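# Using a sugar paste at home

Sugar paste takes hair off the same way wax does, but it washes away with plain water. These steps cover lower legs and forearms. Leave the face and bikini line until you have done a few easy sessions.

## What you need

- One 800 g tub of sugar paste (we use the firm Skurkik one; the soft one slides in warm rooms)
- Unscented talc or cornstarch
- A mild cleanser without oil
- A bowl of warm water and two washcloths
- A clean towel to sit on

Hair should be as long as a grain of rice. If you shaved last week, wait. Trim anything much longer with scissors.

## Before you start

Skip retinol and scrubs for two days beforehand. Don't sugar over sunburn, moles, varicose veins or broken skin. If you take acne medicine or blood thinners, ask your pharmacist first.

Do a patch test the night before on a spot the size of a coin. Some redness for an hour is normal. Bumps that are still there in the morning mean you should stop.

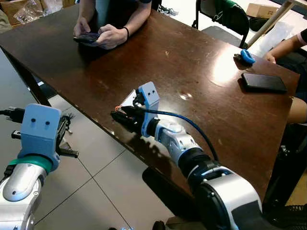

Room temperature matters more than people expect. At 22°C the firm paste can be worked straight from the tub. In a cold bathroom, stand the closed tub in warm water for ten minutes, then knead a piece until it turns from amber to cloudy.

## Steps

1. Wash the area and dry it completely.
2. Dust on a thin layer of talc.
3. Take a ball of paste the size of a walnut.
4. Press it on and spread it against the direction of growth. Go over the same strip three times.
5. Hold the skin tight with your other hand.
6. Flick the paste off in the direction of growth, low and parallel to the skin – never straight up.
7. Use the same ball until it gets too soft to grip, then throw it out.

Don't go over one spot more than twice. Yuzuki Nagano, who taught me, leaves stray hairs for tweezers.

## Afterward

Wipe off any residue with a wet washcloth. Wear loose clothes and stay away from hot baths, pools and the gym until the next day. Start gentle exfoliation on day three, twice a week, to keep hairs from growing in.

Close the tub tightly and store it in a cupboard. Paste that has gone grainy can be warmed once more and stirred.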